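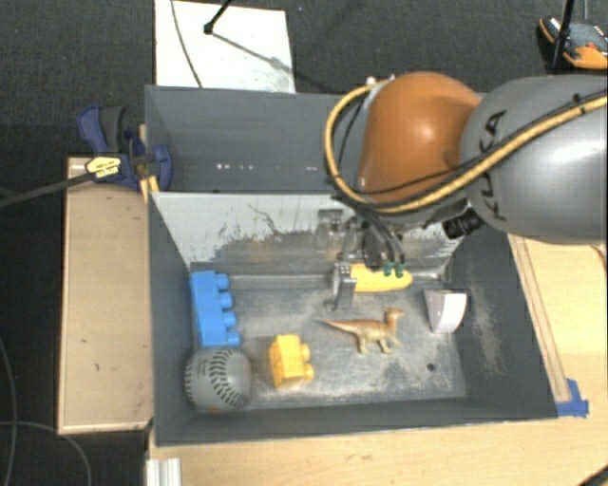 Stamatopoulos wrote in asking why the Bonddale word list has "crick" and "creek" on separate lines when everybody knows they're the same thing. Fair question! They are the same thing, except in Bonddale, where a crick is one you can step over and a creek is one you can't. So they stay apart, and I finally got that into the notes column.

# prullness

Local words from Bonddale and Balley, the two towns I've lived in (and argued about) most of my life. It's one CSV file, `words.csv`, with 1000 rows. I started typing it up in March from a shoebox of index cards and then kept going, mostly at night.

## What's in a row

- `word` – spelled the way people spell it when they text
- `town` – `bonddale`, `balley` or `both`
- `meaning` – short, in my own words
- `heard` – kitchen, ballgame, store, church, that sort of thing
- `notes` – messy, sorry

The `meaning` column is filled in for every row but 53. Those are words I've heard plenty and still can't pin down. "Slathy" is one. I've heard it said of soup and also of a road. If you grew up with it, please open an issue!

## Things that'll trip you up

Nine words show up twice because the two towns use them for opposite things. A "short supper" in Balley is a light one, and in Bonddale it's one you had to rush. Don't dedupe on `word` alone or you'll lose half of each pair (I did this myself, twice, and had to go back to the cards).

Swear words are in. I thought about a separate file and decided it was too much fuss.

I didn't mark pronunciation. I tried for a week, got as far as the letter C, and my spellings looked like a cat had walked over the keyboard.

## Version 2

Adds the `heard` column and fixes the commas inside quotes that broke the file in spreadsheets. If you have the old one, just toss it.

## Using it

Public domain, go nuts. If you make something out of it, a crossword or a quiz night or whatever, I'd love to see it. Corrections from Balley people are extra welcome, as my Balley half is thinner and I know you've noticed.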